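Ticket 313: Umbrella bin in the side room
Status: open
Site: Standham

Hello, me again. I've finally had a proper go at the umbrella bin, so I'm writing it all down while I remember (sorry, it's a long one!). The original complaint was that people pull out one umbrella and get three, and that the wood floor gets covered in them on every rainy morning.

First thing I tried was furling the lot properly. Straps done up, loops tucked in, the works. 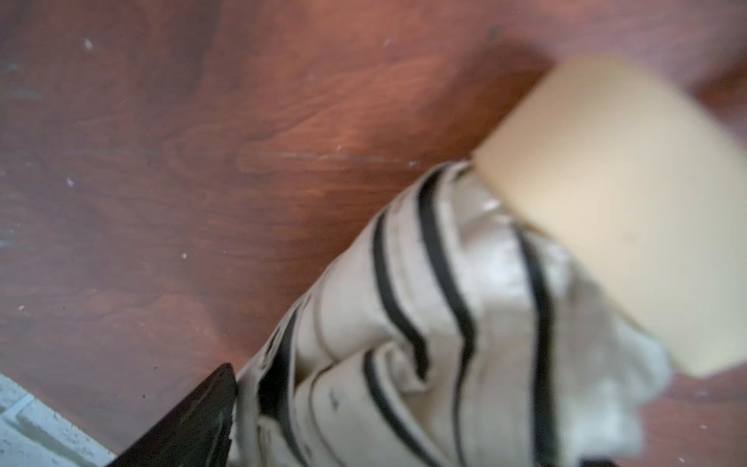 I gave that 2 weeks and it was lovely for the first few days, then back to a heap. The Wendt clips I ordered were no help at all, they're made for full-length umbrellas and just slide off the compact ones. I've sent them back and the refund should show up in January.

Next go was a full sort-out at 8 in the morning, before anyone was in.

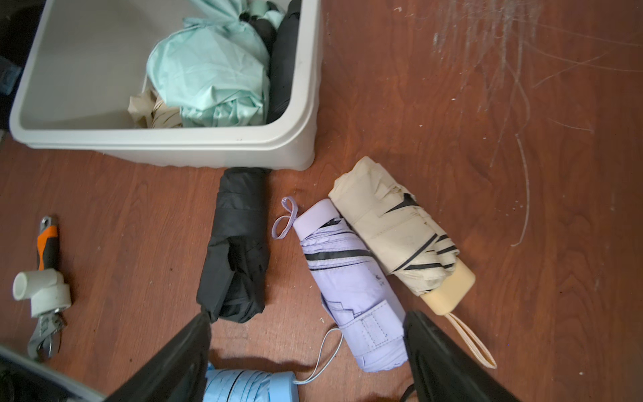
Wrist loops are my main suspect now. They catch on the ribs of whatever is next door, and then the whole lot comes up together. The lavender one is a good example, with its loop curling off one way and a thin blue cord trailing from the other end. The mint-green one has a different problem: it's only loosely bunched, so it takes up the middle of the bin and everything else gets shoved round it. I'd like to get a strap on that one if Rekeo still sell them separately.
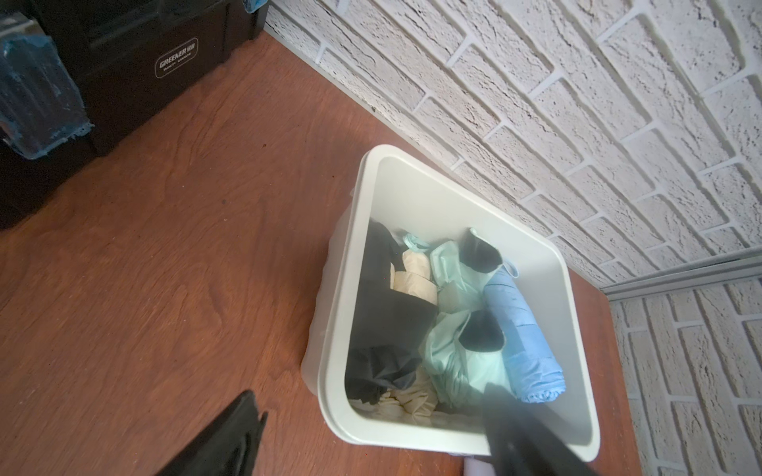

So the plan for now is: loops wound round the handle, anything without a working strap goes in last, and no pushing down on the top. I've put a note up. I also asked Kirnico for a price on a divided stand and they came back with £13, plus delivery, so I'm tempted to just get it and be done.
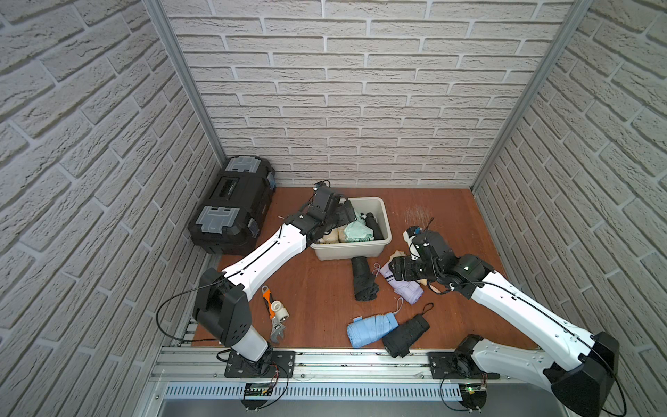

Can wet umbrellas go straight in the bin?
Please open them out to dry first, then fold them and do the strap up before they go in.

I'm leaving the ticket open until we've had a few more rainy mornings. If it's still a tangle after that, I'll order the stand.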